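Cleaning Tips from the Unen Robotics Club: How We Wipe Down a Bin Lid

Our club's project this season is teaching Darko, our little two-jointed arm, to wipe a lid. Before anyone writes a line of code, though, everybody has to get good at the job by hand, and wow, have we picked up some useful stuff along the way! Most of it works just as well in your own kitchen.

Start with the lid, and start with your free hand. Odette Roussel, our coach, must have said it 100 times: hold first, wipe second. Spread your fingers flat on the clean side so the bin can't skate off across a tiled floor. (Darko has only one arm, so we're building it a clamp.)

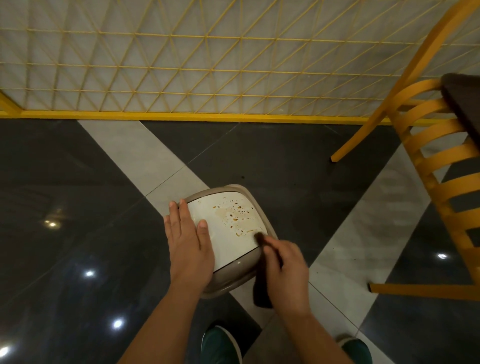

One hand steadies the lid, the other works the cloth on the brown splatters.

Fold the cloth into 4 before you start. You get a fresh face every time you turn it over, and a folded pad presses evenly where a wadded one skips. Dried drips like a wait. Lay a damp cloth over them for 2 minutes, go make a coffee, then come back and wipe from the outside of the stain toward the middle so it doesn't spread.

Swing lids have one more trouble spot, and it's the one our team argued over for an entire meeting in July: the seam where the lid meets the rim. Sticky stuff loves it in there!

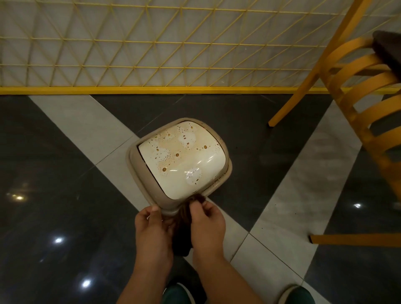

For the rim, pinch a bit of cloth between finger and thumb and run it along the edge in short pulls. Frans Hoekstra wraps his around an old butter knife for the narrow parts, and I've copied him ever since. Go gently on plastic. Scouring pads leave scratches, and scratches hold on to dirt.

If you're trying this with your own student team, write every move down as you do it. Our list for one lid came to 17 steps, including "turn cloth over" three separate times, and that list is now the plan for Darko's program. Rinse the cloth in cool water when you're done and hang it up open to dry.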